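Home | Projects | Notebook | People | Search

Plarar Laboratory Notebook
Entry: 4 November 2025
Recorded by: Shu-fen Tu
Copied to: Wing-sze Hsieh, Prys Jarman

Subject: Two-arm planner, plate and rack task, change to the wrist clearance term

The purpose of this session was to review the new clearance term in the Kan planner before it is merged. The former version treated each wrist as a single capsule and ignored the cable loop. Mei-kuen Tsao has replaced it with a three-part model covering wrist, gripper head and cable, and the cable is given a margin of 14 mm.

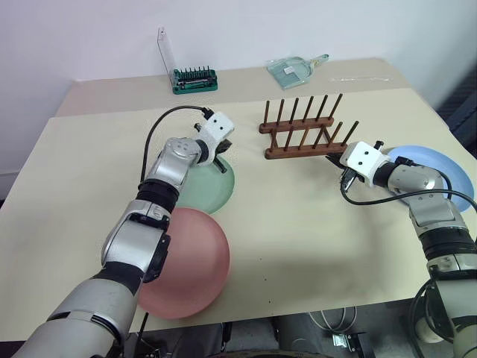
Planning time was the main concern. With the old model the planner was limited to 300 ms per query, and the limit was seldom reached. The new model needs more collision checks, so the limit has been left unchanged and the number of samples reduced to 1000. Prys Jarman asks that both values be moved out of the source and into the Gridetti configuration file. I agree with this request.

1. Perception. The plates are translucent or pale, and depth returns on the rims remain poor. The segmentation mask is now fitted with an ellipse first, and depth is read only from the inner region. Where one item overlaps another, the fit for the lower one should be marked as uncertain and passed to the planner with that mark. At present the mark is dropped in the message converter. Ticket opened, assigned to Yee-man Kwan.

2. Rack pose. The rack is registered from its pegs. The pegs are thin, and a match shifted by one slot scores nearly as well as the correct one. The base rails have been added to the template to settle the position along the long axis.

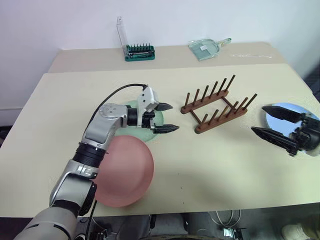
3. Arm priority. The left arm holds priority over the green and pink items, the right arm over the blue. Either arm may request the space above the rack, but the request must be released before the next grasp is planned. The release call is still made by hand in the task script — it should belong to the scheduler.

4. Logging. Joint states are written at 100 Hz. Gripper commands are written only on change, which makes it hard to line up the two records. Wing-sze Hsieh proposes a common time stamp from the Wustana bridge.
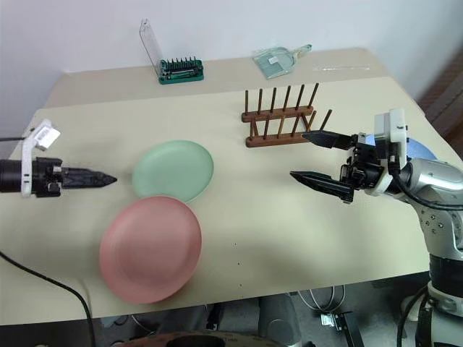
The merge is held until the converter is corrected. The clearance margin for the cable is an estimate and should be measured with the wrist at its joint limits before anyone relies on it. A review of the scheduler change is planned for December.

Open: who maintains the rack template once Mei-kuen moves to the calibration work?

2 comments | 0 shares

Contact the laboratory | Back to top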